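3.2 Materials and Preparation of the Quilt Tops

The pieced tops examined in this study were made by members of two sewing groups, one meeting in Gundcombe and the other in Pelupessy. Each group received the same printed pattern, a block design known locally as the Barnier, together with a packet of plain-weave cotton cut from a single dye lot. Members were asked to wash the fabric in warm water before cutting. The Gundcombe group had always done so; several members in Pelupessy had not, and a short note on shrinkage was added to the instructions after the first evening session in March.

Seam allowances were set at one quarter inch. Kodikara and Chung, who prepared the packets, marked the allowance on the back of each template in pencil, having found in earlier work that makers who judge it by eye tend to drift wider as a session goes on. Blocks were pressed with the seams to one side, toward the darker fabric, and joined in rows. Makers were free to piece by hand or by machine, and the method was written on a paper tag pinned to the top left corner of the finished work.

A total of 1,301 blocks were returned. Blocks with a missing tag were set aside and do not appear in the tables. Where a maker had unpicked and resewn a seam, the block was kept and the repair noted, as repair is a normal part of the craft and its removal from the sample would give too clean a picture of home sewing. 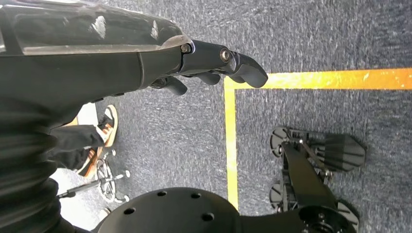 Figure 2.

Basting was carried out by the makers themselves. Most used long running stitches in contrasting thread, working outward from the center, and a smaller number used curved safety pins. The Avura batting supplied to both groups was the same weight throughout, although one roll was found to be slightly uneven along its folded edge and the affected length was trimmed away before use. Jayawardena has argued that the choice between thread and pins depends more on the table available than on training, and the replies from Pelupessy, where members work on narrow desks, give some support to that view.

Quilting lines were kept simple. Each maker followed the diagonal of the block and left the border plain until the binding had been attached – a departure from usual practice in Gundcombe, where borders are quilted first. Up to 3,000 stitches were recorded on a single hand-quilted top. Stitch length was measured with a steel rule on the front of the work only.

Two readers, Seneviratne and Salgado, assessed the matching of points at block corners. They worked separately and did not see the paper tags. A corner was marked as matched when the seams met within the width of the sewing thread, and as near when they met within twice that width. Disagreements were settled by a second reading under a desk lamp with the top laid flat and unstretched. The results for hand-pieced and machine-pieced tops are given separately in Section 4, and the wording of the pattern sheet is given in the appendix.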